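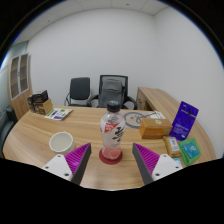

The desk, mid-morning. Bottle on its coaster, cup to the left.

30th July

Slept badly, up before six. Walked the long way to the office and got in ahead of everyone except Keith Kerslake, who was already on the phone to the Kadstead people about the delivery. I made tea and sat down to sort the desk out, which I have been putting off since January.

Most of it was paper. I had 63 invoices in the tray that should have gone to Ebony Whitcombe before she went on leave, and she had left a note on top of them saying so. I put them in date order and took them up to her room. The total on the last sheet was 2,853 and I checked it twice. Then I went through the drawer. Threw out dried-up pens, a phone charger for a phone I no longer own, and the instructions for the old Busley printer. Kept the stapler and the good scissors.

Wiped the whole top down with a damp cloth and a bit of soap. The grain comes up well when the dust is off it, long dark streaks right through the light brown. I had forgotten the outline was curved. For months it has had folders stacked on it.

I have decided two things always live on the desk, whatever else is on it: the drink and the cup. The rest can go in the drawer or on the shelf in time. The bottle is one from the box Valquíria Brandão brought back for us, clear plastic with a black cap and a white label with big black brush lettering. I can't read it and she wasn't in to ask. The coaster is the dark red round one. It is a bit wider than the bottle, so it catches the drips. The cup is the plain white one, pale gray-green on the inside. I like it better than the mug with the handle glued on, which I finally threw away.

Lunch at the counter place with Bogdan Bogdan. Soup and half a roll. He is thinking of moving out to Mahuika in the fall and wanted to know what I thought of the bus. I said it was slow but you get a seat. He paid, so I owe him.

Afternoon was the Kitow file. Got through 100 pages and made notes on the back of an envelope, then copied them out properly. Ngaio Ormsby stopped by at four to borrow the scissors and said the room looked bigger. She brought them back before she left.

Home by six thirty. Beans on toast, watered the tomatoes, called my sister. Tomorrow the shelf, if there is time.

Recent entries
The bus to Mahuika
New shoes, wet feet
Tomatoes, second attempt
What was in the hall closet

This site uses cookies to remember your settings. By continuing to read you agree to their use.

Contact | All entries copyright the author | Back to top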